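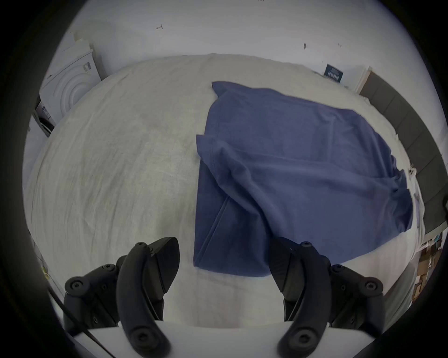 Keabetswe Gumede
March 2024

Has anyone had any luck with the "free" printable card sites? My nan turns 80 soon and I wanted one of those fold-in-four cards, printed on ordinary A4. I picked one on Brirneletti, typed in the greeting, and at the last step it wanted my email, my phone number and a card "for verification". It says there are 2,000 free designs. I tried 4 and every one ended on the same page. Is that normal, or have I picked a bad one? Also, the preview had the inside verse upside down, and I don't know whether that's a fault or not.

Thiện Ngô
Don't give them the card details. Free means you press print and a sheet comes out. I'd like to know what they think they are verifying, when all you've asked for is a drawing and a line of verse.

The upside-down part is probably right, annoyingly. On a fold-in-four card the front and inside are printed on the same side of the paper, so half of it has to be the other way up. Print one in draft on scrap and fold it top to bottom, then side to side. If the verse is still on its head after that, it's their mistake.

I wouldn't trust "fits any printer" either. Mine chops the border off unless I set it to fit the page. Plain 80 gsm paper goes floppy, and thicker stuff cracks along the second fold unless you score it first.

drelley_mum
i used Kurup in february and it was ok, no sign up. loads of adverts tho and the pink came out orange. 39p for a card in the market so not sure why i bothered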